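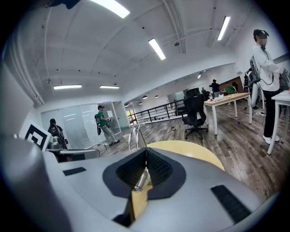 # Relamping and Cleaning Linear Fluorescent Fixtures in an Open Office

Applies to open-plan rooms with a white beamed ceiling, rows of linear fluorescent fixtures and a few small pendants. The procedure was written for the second floor at Plendton and also covers the Groturport rooms, where the ceiling is the same height. Allow 23 minutes per row for two people.

## Before you start

- Stepladder with a platform, rated for the user plus tools
- Replacement tubes, same length, wattage and base as the old ones
- Microfiber cloths, one dry and one damp
- Mild dish soap
- Cotton gloves and safety glasses
- Non-contact voltage tester
- The cardboard sleeves from the new tubes, for the old ones

Read the printing at the end of an installed tube before ordering. Mixing color temperatures in one room is the most common mistake and is very visible against a white ceiling. If the marking has worn off, check a tube in the next row.

## Procedure

1. Turn off the row at the wall switch, then at the breaker. Tape the breaker and label it.
2. Wait 40 minutes if the lights have been on all day. Tubes and ballast covers hold heat.
3. Move chairs and light tables out from under the row. Do not stand on a round table to reach a fixture – most tip when loaded near the edge.
4. Set the ladder parallel to any glass partition, with the steps facing away from the glass. Carry long tubes vertically when passing it.
5. Test the fixture for voltage at both lampholders.
6. Hold the tube near each end, rotate it a quarter turn and lower it straight down. If it sticks, rotate back and try again. Do not pull on one end.
7. Slide the old tube into a sleeve right away.
8. Wipe the housing with the damp cloth and a drop of soap, then dry it. Keep moisture away from the lampholders.
9. Insert the new tube with both pins vertical and rotate until it seats.
10. Restore power and watch the row for 4 minutes. A slight flicker at startup is normal on older ballasts.

## Pendants

Small pendants are done last. Support the shade with one hand while wiping so the cord takes no side load. Use the dry cloth only on black shades; soap leaves streaks. Replace the bulb if the glass has darkened near the base.

## Troubleshooting

**Tube glows at the ends only.** Bad starter, or a ballast near end of life. Swap the starter first.

**One tube out in a pair.** Exchange the two tubes. If the fault follows the tube, replace it. If it stays put, check the lampholder.

**Buzzing.** Tighten the ballast screws with the power off. If the noise continues, log the fixture in Cilix under "electrical".

## Disposal

Fluorescent tubes contain mercury and do not go in regular trash. Store them flat in the labeled box until pickup. If one breaks, clear the room, open a window, and collect the pieces with stiff paper and tape. Do not vacuum.

Last revised Wednesday, September 11, 2019.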